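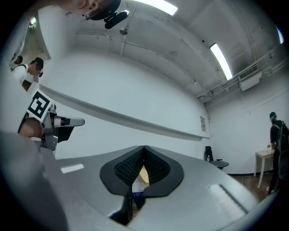
In May I finally ordered a scarf for our choir, with our own pattern on it. We are five singers from Stoltville and we wanted something to wear in Ibarra, where we sing every year. I wrote to a small workshop named Plovau and they answered me the same evening.

They asked for the drawing in two colors only – I had made it in five, so I had to begin again. The second drawing is better, I think. It has the river and the old bridge, very simple.

The silk is thinner than I expected, but it holds the knot well. One scarf cost 87, with the hem sewn by hand. The blue came out a little darker than on my screen. My sister says it looks more serious like this, and I am slowly agreeing with her.

Next I want to ask them about pocket squares for the men – maybe in gray.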